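Pillham's new planner gets its two arms talking to each other

I've been pestering the people at Pillham for a look at their new motion planner since March, and last week they finally let me in for an afternoon. If you haven't run into them, they write control software for two-armed robots, and their planner (it's called Macaraeg, and no, I didn't get a straight answer on the name) has just gone out to its first outside users.

The big change is in how the arms share their plans. In the old version each arm worked out its own path, and a supervisor process stepped in when the two got too close. It was safe enough, but it was slow, and you'd see one arm stop dead in midair while the other finished up. Macaraeg plans both at once, as a single problem, and replans every 200 milliseconds while they're moving.

"We used to spend our days tuning the stop distance," Sevim Türkmen, who leads the planning group, told me. "Too big and nothing gets done. Too small and I don't sleep."

The test job right now is tidying up. It sounds dull until you think about what a dustpan and brush ask of a robot! One hand has to hold the pan flat against the surface and keep it there, the other has to push toward it, and both of them are pressing on the same table. Get the timing off and you shove the trash under the lip or knock the pan sideways. Crumpled tissues are a favorite at Pillham for exactly this reason – they're light, they roll in odd directions, and no two have the same shape.

Martim Vilela handles the perception side, and he was very patient with my questions. His part of the code doesn't try to build a full model of each tissue. It keeps a rough outline and a guess at which way the thing will slide, then throws the guess out and makes another one as soon as the brush touches down. He showed me the log viewer too, and I have to say I liked it more than I expected to. You can scrub back through a run and see what the planner thought was going to happen next to what the cameras recorded. 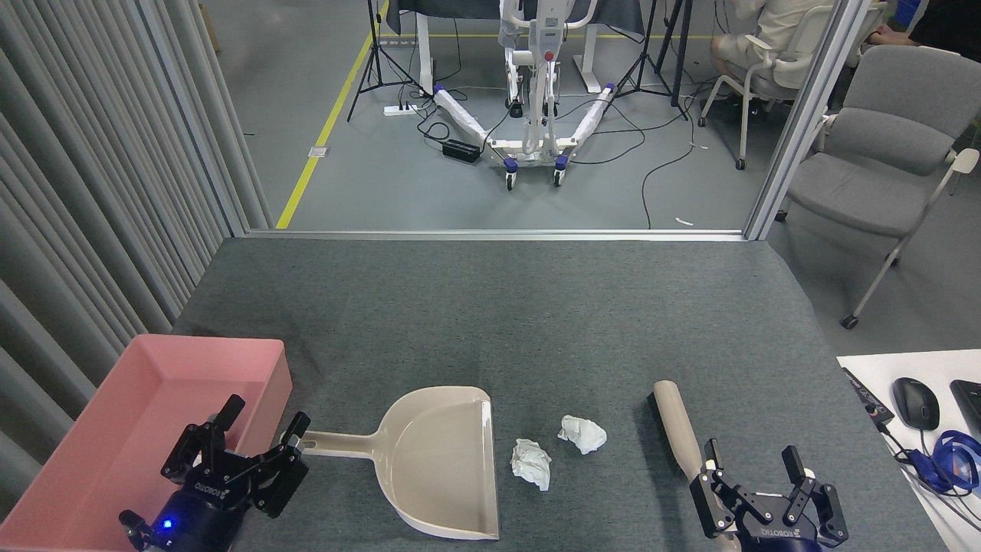
I asked how many runs they'd logged on the sweeping job and Martim pulled up the counter: 2134. Each one gets tagged by hand, a chore that rotates through the team, and you can tell from the comments field who had it on which day. (Some of those comments are not printable.)

There are still gaps. Handing a tool from one gripper to the other isn't in this release, and the planner has trouble when the pan's handle ends up pointing away from both arms. Sevim says a fix for the second problem is in testing. The handoff work is being done with Anditz, who supply the force control library, and she wouldn't give me a date for it.

Version 2 of the log viewer ships separately and runs on recordings from the old planner as well, so existing users can try it without switching anything over. I'm going back once the handoff code is in.

Recent items
Anditz updates its force control library
Two-arm calibration in one sitting: notes from Bredcombe
Kálmán Mészáros on writing simulators people will use
Reader mail: which log format do you use?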